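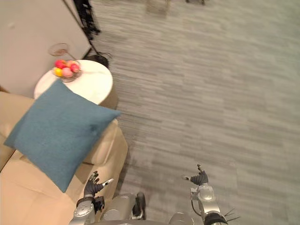 *Issue 28 · 22 February 2023*

**Looking after Truden**

Korkor here, back on the robot page! We've moved the sofa set-up to the Hornby room, so I spent Monday redoing Truden's arms before any more cushion work. I start with the left hand (always the fussier one), open and close the fingers 12 times, then hold both hands out in front and check they sit level. After that it's the bolts, then the cables. Please have a good look at the thin black wires low on the right arm, as they stick out a fair bit and I'd hate anyone to snag them on the table. Augustina Dogbe has the spare fingertips, white ones only until May. Log sheets go in the Honow folder, and do sign them!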